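**Support ticket 187 — Ornivard bench arm, trial unit**
Site: Cloninstead service kitchen
Product: Ornivard with Uletti two-finger end tool
Raised by: Site operations
Status: Open, awaiting supplier
Priority: Medium

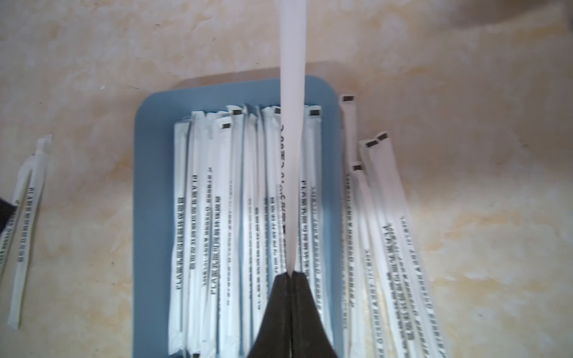

The fault reported under this ticket is double picking. During the straw dispensing routine, the Ornivard is required to deliver one item per cycle to the customer cup. On a number of cycles it has delivered two. The supplier has asked whether the problem lies in the grip or in the way stock is presented. The wrapped straws are packed upright and side by side in the light blue tray, with some overlap between neighbours, and the fingers pinch a single straw by its paper wrapper. A correct pick of this kind is achieved on most cycles. The site therefore considers the grip itself to be within specification and asks that the separation step be examined first.

## Fault history

- The unit was commissioned in October with the standard dispensing profile. No double picks were logged during acceptance.
- The site changed to paper-wrapped stock after acceptance. The supplier was notified in writing.
- In the most recent trial block of 430 cycles, 11 were logged as double picks. No drops were logged.

## Steps taken by site

1. Finger pads cleaned and inspected. No wear found.
2. Closing force reduced by one increment. Double picks continued, and the original setting was restored.
3. Approach speed reduced to the slow profile. Some improvement was noted, but cycle time then exceeded the limit in the trial agreement.
4. Tray filled to a lower level. Results varied between operators and are not considered reliable.
5. Wrist camera recalibrated using the procedure in the Yupanqui integration guide, section 5. No change.

## Supplier response, 3/3/18

The supplier advises that the standard profile was tuned for unwrapped straws of a uniform colour. A revised profile is available that adds a short sideways movement before the lift. It is offered at no charge for the remainder of the trial. A divided tray insert is also available, but is quoted separately.

## Site reply

The revised profile is accepted for testing. The insert is declined at this stage — the site does not wish to buy accessories for a unit still under review. Please confirm the following before installation:

- whether the sideways movement can be disabled for other stock;
- whether cycle time remains within the agreed limit;
- whether the current profile will be backed up before it is overwritten.

The arm remains in service under supervision, with operators removing any extra straw by hand and recording the cycle number in the bench log.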